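General Discussion > Shop and Home Automation > Can any of these things do laundry yet?

Page 1 of 1

benchgrinder_tom
09/02/2021
My wife and I have been putting off replacing the dryer and it got me reading about folding machines again. Ten years ago they said two years. Is there anything a regular person can buy, or that a small business can buy, that takes a basket of mixed laundry and gives you back a stack? I don't care if it's slow. I'd run it overnight.

I run a small machine shop in Goltonville so I'm not scared of a machine that needs some looking after. I just want to know if the thing exists.

lintfilter
No.

Longer version: there are big flatwork folders for hotels and hospitals. Sheets and towels, all the same size, fed in by a person standing at the front. Those work fine and have for decades. Mixed laundry out of a basket is a different problem and there is no box you can order that does it.

quietcoil
I'd go a little further than lintfilter. A two-arm setup in a lab can fold a towel if you lay it out flat first. It can sometimes fold one that was dropped in a heap, if you give it several tries. A fitted sheet, no. A kid's hoodie with one sleeve inside out, no.

benchgrinder_tom
What is the hard part, the seeing or the grabbing? On the shop floor the grabbing is the easy part. I have a Dikident arm that loads blanks into a mill and it has been down twice since we bought it, both times for a bad air fitting.

quietcoil
Both, and they feed into each other. Your blanks are rigid and they show up in the same place each cycle. The arm doesn't need to see anything. Cloth changes shape when you touch it, so whatever the camera told you a second ago is already old.

I do contract work on grippers in Devport, mostly fingers and mounts, and a good share of the last year has been on fabric. People think of it as a strength problem or a speed problem. It's mostly knowing how many layers you have hold of. Our wrist camera looks straight past the finger, which helps, but the finger is also in the way of what you want to see.
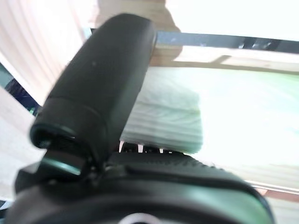

Layer count is where most of our failed folds start. Two layers and four layers feel almost the same through a rubbery fingertip unless you've put real money into touch sensing. With the green cloth sitting behind the finger, a person can look at the edge and tell it has been folded over on itself. The software has to work that out from a few soft stripes, with a black finger covering part of the view and a lot of bright light on the fabric next to it. If it gets the count wrong it picks up the top layer, the stack opens up, and you start over.

Lighting is the other one. Pale fabric by a bright window is bad. Dark fabric on a dark table is also bad. We ended up spending more time on curtains and lamps than I would have guessed.

marlow_st_laundry
I have a wash and fold with 10 dryers, so I'll give you the business side. We put out 600 pounds on a normal day in the busy season. My folders are fast. A good one does a T-shirt in a few seconds while talking to somebody across the table, and she'll also spot a stain or a missing button, and she knows which customer wants the socks rolled.

Two companies have pitched me on folding machines. Both wanted a person feeding shirts in at the top, one at a time. Clipping the shirt in takes nearly as long as folding it.

lintfilter
Right, and that's the thing that gets left out of the videos. The person feeding it is standing just off to the side.

hexkey_annie
I think you're all being too hard on it. Seven or eight years ago a robot picking a random part out of a bin was a research project. Now we have it on our floor. It isn't perfect but it runs second shift with one person walking by every so often. It went from doesn't work to good enough pretty fast once the cameras got cheap.

Laundry could go the same way. It doesn't have to match marlow's folders. Tom said overnight. If it takes three minutes a towel and gets most of them right, that's still useful to somebody.

lintfilter
A bin of castings doesn't wrap itself around the gripper. I've heard "same as bin picking" for a long time and it isn't the same.

hexkey_annie
I didn't say it was the same. I said the curve could be.

quietcoil
I'm somewhere between you two. Towels and washcloths only, sorted ahead of time, overnight, with a stack that looks okay but not store-window neat – I could see that being a product before too long. A basket of everything, I wouldn't put a year on it.

Also the cost. Tom, what did your arm run you, if you don't mind? And that's one arm with a simple gripper. Folding mostly wants two, plus cameras, plus fingers that wear out. We go through fingertip pads faster than I'd like.

benchgrinder_tom
More than I'd ever spend on towels, let's put it that way. It paid for itself on blanks in fourteen months, but that's paying work.

Does the pad material make much difference? I'd have figured something grippier is always better.

quietcoil
Not for cloth. Too grippy and it won't let go, so it drags the top layer when you open the fingers and wrecks the fold you just made. Too slick and you lose it on the lift. We're using a fairly soft one now and it's a compromise. It picks up lint too, and then it acts like a different pad.

su_bearing
I'm late getting to this but I worked on the Su project for a while, which was dishes, not laundry. We had the same argument in house. Plates and bowls were fine. Then somebody puts a wet dishcloth in the sink and everything stops. One of our test runs was 700 picks and the cloth was behind most of the stops. In the end the spec said no cloth in the sink.

marlow_st_laundry
So your answer was tell the people to keep the sink tidy for the robot.

su_bearing
Pretty much, yes. It worked. The people testing it didn't love it.

hexkey_annie
Half of shop automation is that, though. You fix the fixture and the bins before you fix the robot. Tom's blanks show up in the same place because somebody built a chute.

benchgrinder_tom
I built the chute. Took me most of November.

OK so it sounds like I buy a dryer and keep folding. If anybody hears of the towel-only machine going on sale, please post it here. I'd take one with problems.

lintfilter
Get the dryer with the lint filter on the door and not on top. Easier to clean.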